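About Wilten

Hi, and thanks for wandering over to this page! I'm the person behind Wilten, and when I say "the person" I mean it pretty literally. I design the clothes, answer the emails, argue with the label printer and walk the parcels to the post office in Horkden most afternoons. I do have two wonderful part-time sewers now, and a cutting room that isn't my dining table, so things have moved on a bit.

We make everyday clothes for babies and little kids, from newborn up to age six. Rompers, leggings, pull-on pants, a zip-up sleepsuit I'm very proud of, and sun hats in the summer. No party wear. I tried a velvet dress once and I still have most of them in a box, so if you'd like a velvet dress in size 2, please write to me.

How it started

I was a pattern cutter for a workwear company for years. Coveralls, chef jackets, that kind of thing. Then I had my daughter, and I found myself on the bedroom floor at 4 a.m. trying to line up eleven tiny snaps on a child who was folding herself in half. I'd spent my whole working life making clothes that people could move in and get into fast, and my own kid was dressed in stuff that seemed to be made for dolls. The necks were too tight, the knees wore out in a month and the diaper had nowhere to go.

So I cut up one of my old cotton shirts and made her a pair of pants with a deep seat and a double knee. They were ugly (the first pair had a pocket upside down) but she crawled in them all summer. A mom from our playgroup asked for a pair, then her sister did, and by June I was selling them off a folding table at the Stevens Street market. I brought 2 sizes and one color, a sort of mustard. I sold out before lunch and went home and ordered more fabric than I could really pay for!

Those pants are still in the shop. They're called the Stevens, after the street, and they're still our best seller by a long way. The pocket is the right way up these days.

What we make things from

Mostly cotton jersey and a brushed cotton twill. The jersey is 220 gsm for the summer pieces and 270 for the fall and winter ones, and if those numbers mean nothing to you, the first feels like a good T-shirt and the second feels like a light sweatshirt. I went through a lot of samples to get there. Anything thinner went baggy at the knee, and anything thicker wouldn't fit under a snowsuit.

Everything is washed before we cut it, so it shouldn't shrink on you. Cuffs are long and fold back, which usually gets you another season out of them. Waistbands have elastic you can get at through a little slot and swap out yourself. I know not everyone wants to do that – you can also mail them back and I'll do it for the price of the postage.

Prints come from a small studio in Civomdale that draws them by hand. I'm picky about prints. Kids love characters and so do I, but I like them a bit scattered and a bit odd, so that you keep finding a new one while you're stuck doing up snaps.

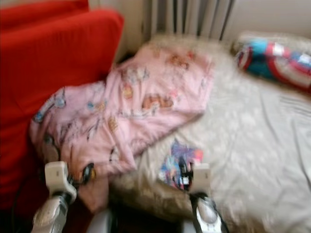
Pink, printed and well crumpled, next to the red armchair.

Where we are now

We have a workshop with big windows and a terrible staircase, up above a bike store in Horkden. It's 700 square feet, and a good half of that is the cutting table. You can come and visit, just email first so I can clear a path. If your little one is between sizes it really is the easiest way to sort it out, and there's a basket of seconds by the door that never makes it onto the website.

We sew in small batches, so sometimes your size will be gone for a few weeks. I'm sorry about that, I know it's annoying! Hit the "tell me" button on the product page and you'll get an email when it's back. I don't send other emails to that list. I barely keep up with the ones I have to send.

Hand-me-downs

If your child has grown out of their Wilten things, please pass them on. If you have no one to pass them to, send them to us. We patch what needs patching and sell them on the Second Go page for a lot less than new, and you get a credit toward the next size up. Stains are fine. I've seen what sweet potato does and I'm not going to judge.

Get in touch

The contact form comes straight to me. I answer in the evenings, usually after bedtime, so if you get a reply at 10 p.m. with a typo in it, that's why. Sizing questions are my favorite, and pictures of kids in their Stevens pants get stuck up on the workshop wall.

Orders go out within three working days. Shipping and returns have their own page, linked at the bottom.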